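The long way round to a good toy library

My mother kept our toys in a tea chest under the stairs, and if you wanted the one with the bell in it you had to tip the whole lot onto the hall carpet. I think of that chest every time I walk into the toy library at Vadcombe, where the shelves reach nearly to the ceiling and everything has a cloth bag and a number, and where I have now spent far more mornings than my grandson strictly requires.

It began in a church porch with 33 toys and a biscuit tin for the deposits. The catalogue now runs to 667, looked after by Anselmo Ibarra, a retired joiner who moved down from Itmont for the sea air and has hardly seen the sea. He has firm views on colour (fewer, and stronger) and on batteries, which he'll tolerate in a torch.

"People borrow the big plastic kitchen first," he told me over a very milky tea. "Then they come back for the blocks, and you don't see the blocks again for 3 months."

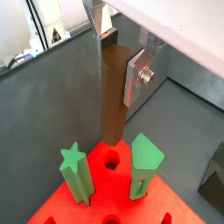

A brown square prism held upright over a red peg board.

I'd always thought of shape toys as something for babies, to be grown out of by the second birthday. Anselmo won't have it. He has seen ten-year-olds come in with a younger brother or sister and end up on the mat themselves, building a harbour - and once, he says, a very convincing dentist's. The Cartwright family have borrowed the same marble run so often that their neighbours ask them for it directly.

Membership is 52 dollars a year, and you can pay it off by mending. I've chosen mending, rather rashly, and spent most of April sewing drawstrings.

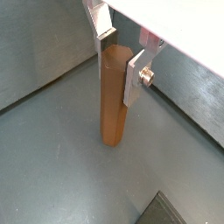 Six sides this time: a tall brown hexagonal prism in a shallow gray-blue bin.

The bag I'm fondest of holds a board game called Kurkus, which has lost its rules. Every family that takes it home makes up their own and tucks them in with the pieces, so there's a fat wad of paper in there now, some of it in crayon. My grandson's version involves a good deal of shouting and a rule that grandmothers go last. We have it until the end of the month, and I've already asked whether we might renew.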